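Clurnex Reports Method for Training Two-Arm Robots With Fewer Demonstrations

Wednesday — Clurnex today released results from Grecu, a research method for teaching two-arm robots to move small items between a tabletop and a shelf. The work was carried out with the engineering group at Beline.

Grecu splits each demonstration into short segments and labels them by contact state: free motion, grasp, carry and release. A separate policy is trained for each state, and a small network selects which policy runs on each arm. Segments recorded on one task can be reused on another.

The released policies were trained on 900 demonstrations covering 6 tasks. A baseline trained on whole demonstrations needed 3 times as many to reach the same success rate. Both were tested on the same hardware with the same object set.

Most of the gain came from the grasp and release segments. Carry motions improved little. Slender objects remain the hardest case, as a small error in grip angle at pickup becomes a larger error at the tip — enough to miss a placement on the lower board of a shelf. 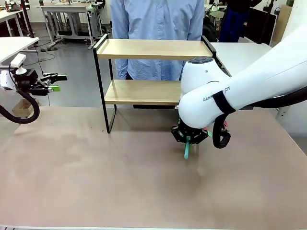
Right arm holding a slender teal-green object close to the tabletop, in front of the two-tier shelf. Photo: Clurnex

Clurnex will publish the segment labels and training code in June under the project name Civance. The release will include the evaluation protocol and logs from 2 failed training runs. Model weights are not part of the first release.

Media contact: Clurnex press office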